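Rollgate Users List
Posted in July by the list member at Girkurus
4 replies | 2 shares

Re: [rollgate] Draft rules for cloth handling cells

Somebody from the Enent site wrote:

> We are trying to write up house rules for folding work. The Ye draft
> says the gripper must be "clear of the material" before a person may
> reach in. Is that open fingers, or fingers away from the cloth? Our
> operators read it both ways. Also, do you check the surface between
> garments or only at the start of a shift?

We had the same argument last winter. We ended up with two separate conditions, and both have to be met. The fingers are open, and the arm is parked outside the work area with motion disabled. Open fingers alone don't count.

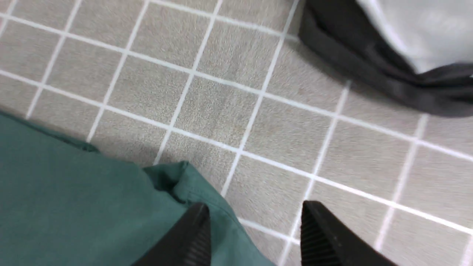 The trouble with the Ye wording is that it was taken from a rule for boxes, where you can tell at once if a part is being held. With cloth you can't go by the fingers. They can be wide apart with one tip over a fold of the green fabric and the other over bare surface, and an operator glancing in will call that clear. Under our rule it isn't, and the hand stays out until the arm is parked.

As for the rest of our sheet, these are the parts that have held up:

1. Keep the speed limit at 30 percent of the cell maximum for any move that starts over cloth. It goes back to 100 only when the arm has left the garment and the grip check reads empty.

2. Approach hems and seams from the open side. A hemmed edge that sits up a little from the layer under it is easy to catch, but so is whatever is under it. If a part of the hem has bent back into a loop, stop and have a person lay it flat. Don't let the program try again more than 2 times.

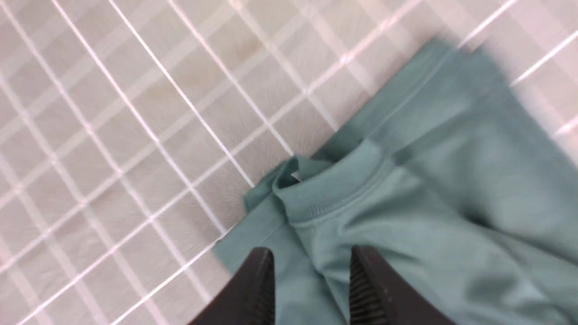
3. Log every stop, including the ones the operator clears by hand. Put down the time of day, the garment type and which step it was on. We don't ask for a cause. People were guessing, and the guesses ended up in the monthly numbers as if they were findings.

4. Look at the surface between garments. This is the answer to your second question. A start of shift check is fine for a hard table, but a fabric covering moves. Once it has a crease in it, the height you taught at setup is off, and a printed grid won't line up with what the software expects. Smooth it, check the grid against the corner, then go on.

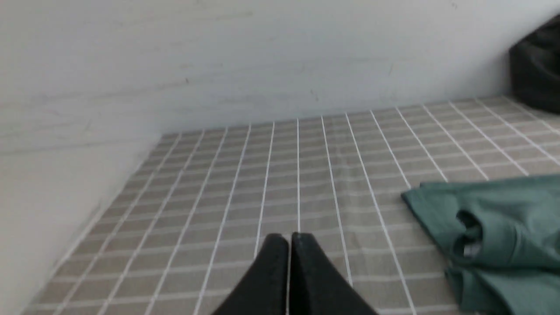 The check takes less time than it sounds and we build it into the load step, so it doesn't show up as a stop. Bags, jackets and spare cloths go off the surface at the same point. We put that on the sheet as its own line after leaving it out of the first version, and it is still the line that gets skipped most.

I would not try to fix the Ye sentence by adding to it. Strike "clear of the material" and write out the two conditions. If Enent wants to keep the old phrase for box work, put it in a separate section so the two don't get mixed.

One thing we haven't settled is what to do when the grip check reads empty but the cloth is snagged on the outside of a finger. Right now it goes down as a stop and a person looks at it with the arm disabled. If anyone has a better rule, please post the wording.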